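Plate Waste in a Student Canteen: What Comes Back and Why

Report of the project course, summer semester
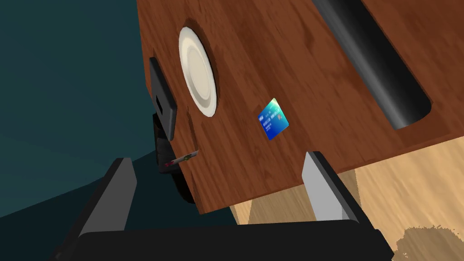

Food waste is a big topic in the newspapers, but most of the texts I found before this project speak about supermarkets and farms. I wanted to look at a smaller place, the canteen where I eat lunch myself. It is called Preren and it serves the students of two faculties. My first idea was to ask people how much they throw away, but my supervisor warned me that people do not remember this well, and after a short test I agreed. So the center of the project became the plate. A plain round white plate with a raised rim and a flat middle, standing on a wooden table, looks like a neutral thing, but its size decides how much food seems normal to us. The rim is also important, because the cooks at Preren are told to keep it free of food, and in this way the flat part becomes the real portion.

1. Background

In this report I use the words "plate waste" for food which was served to a guest and was not eaten. Food that stays in the kitchen, for example potato peel or soup that was cooked but not sold, is a different kind of waste and I did not measure it. Bones, fruit stones and paper napkins are also not counted. This decision sounds simple, but in practice it cost me a lot of time, because guests like to put the napkin into the sauce.

I read articles from different countries before I started. Many of them say that the size of the portion is the strongest reason for plate waste, and that taste comes after it. Other authors think that the time for lunch is more important. I could not find a text about a canteen with the same system as ours, where the main dish is given by a cook and the side dishes are taken by the guest. For this reason I was curious if the two parts of the meal would give different results.

2. Research questions

I worked with two questions. The first one is: which part of the lunch is left on the plate most often? The second one is: does the waste become smaller if the guest can choose a small portion without asking for it?

The words "without asking for it" need an explanation. At Preren it was always possible to get a smaller portion. You only had to say it to the cook. But the line is long at noon, the kitchen is loud, and many students are shy or do not speak the language of the cooks very well. I belong to this second group, and in my first year I took the full portion every day because I did not know how to say that I wanted less.

3. Method

The study took eight weeks. In the first half nothing was changed, and I only collected the data. In the second half the kitchen put a small sign at the counter with two sizes of the main dish. The guest could point at the size with a finger. The price of the small size was lower, but not by much, because the canteen has to pay its costs also for small portions.

The weighing was done at the place where the used dishes are given back. I used a kitchen scale borrowed from the food laboratory of my faculty. For each plate I scraped the rest into a bowl, took out what does not count, and wrote down the weight and the kind of food. I used four groups: meat or fish, vegetables, starch (this means rice, pasta, potatoes and bread), and sauce. When the food was mixed, as in a stew, I wrote the group which was the biggest part. I know that this is not exact.

In total I weighed the rest of 3,194 plates. I did the weighing between 12:30 and 14:00, as the dish room was free for me only at this time. Plates which came back completely empty were also counted, with a weight of zero. In the first days I forgot to do this, so I had to delete these days from the data and start again. The number above is without the deleted days.

After the weighing I also gave out a short paper questionnaire. 140 guests filled it in. The questionnaire had only a few questions, because people who go back to a lecture do not want to write much. I asked if they finished the meal, what was the reason if they did not, and how hungry they were before lunch. The answers were anonymous, and I cannot connect a questionnaire with a plate.

4. Results

4.1 What was left

Starch was left most often, and it was also the heaviest group. This was true for both halves of the study. Rice was the biggest part of it. Pasta came back less, and fried potatoes almost never came back. Vegetables were second. Here the differences between the dishes were large: carrots with butter were eaten, but cooked cabbage came back on many plates, sometimes not touched at all. Meat and fish were left rarely. Sauce was on most plates, but it is light and I think that not every guest sees sauce as food.

I expected that the side dishes, which the guests take themselves, would be left less than the main dish. This was not the case. The salad bowls came back half full quite often. One possible reason is that the guest takes the salad first, when he or she is hungry and has not yet seen the size of the main dish. The order of the counter at Preren is salad, soup, main dish, dessert. It would be interesting to turn this order around, but the kitchen told me that the cold counter cannot be moved.

4.2 The small portion

After the sign was put up, the weight of the rest per plate became lower. The change was clear in the groups starch and meat, and weak in vegetables. In sauce I saw no change. The small portion was chosen more in the last weeks than at the beginning, so it seems that people needed time to notice the sign or to trust it.

I must be careful with this result. The second half of the study was in warmer weather, and in July people eat differently. The menu was also not the same in both halves, although the kitchen repeats its dishes. I compared the dishes which were served in both halves separately, and the direction was the same, but the difference was smaller.

4.3 Reasons from the questionnaire

"The portion was too big" was the reason given most often. The second was "I did not like a part of it," and the third was "I had no time." Some guests wrote their own comments. I give a few of them here in my translation:

"I pay for the full plate so I take the full plate."

"The rice is always too much and the vegetables are always too soft."

"I would take more later if it was free to come back."

"I eat fast because I need the table before the others come."

The first and the third comment were interesting for me. They show that the guest is thinking about money and not only about hunger. If a second serving was possible, perhaps people would begin with less. I asked in the kitchen about this. They tried it some years ago and stopped, because the line became too long.

5. A look at other systems

To compare, I visited two other places for one lunch each. Plurkuvetti is a buffet restaurant near the station, where the guest pays by weight. The plates there are bigger than ours, but I saw little food on the used ones. Fawzy is a small family restaurant where the food comes in bowls to the middle of the table and everybody takes from them. The owner told me that the guests can take home what stays in the bowls, and that many do it. One lunch is of course not enough for a conclusion, and I did not weigh anything there.

I also looked at Manine, a phone app where canteens sell the food that is left in the afternoon. It helps against waste in the kitchen. For plate waste it does not help, because food which was on a plate of a guest cannot be sold again.

6. Problems and limits

The biggest problem was that the guests could see me through the window of the dish return. A few of them made a joke, and one student went back to the table and finished her potatoes. I think that some people ate more on the days when they noticed me. In the second week I hung a cloth over the lower part of the window.

Another limit is that I was alone. When many trays came at the same time I could not weigh all of them, so I took every third tray. It is possible that I took the ones which were easier to reach.

I also did not measure how much food was served. I know only the planned portion from the kitchen list, and every cook has a different hand. A better study would weigh some plates at the counter too.

7. What the canteen can do

From my results I would suggest to the canteen to keep the sign with two sizes and to put a second sign at the beginning of the line, so that guests can decide before they reach the cook. The standard portion of rice can be made smaller, and the guest who wants more can point at the big size. Smaller salad bowls would be cheap, because the dessert bowls could be used for it. For cooked cabbage I have no suggestion except to cook it less long.

The kitchen has already agreed to keep the sign for the next semester. The smaller plates, which I also proposed in my first talk, were refused because they do not fit in the racks of the dishwasher.

Attachments: questionnaire, list of dishes, table of weights by week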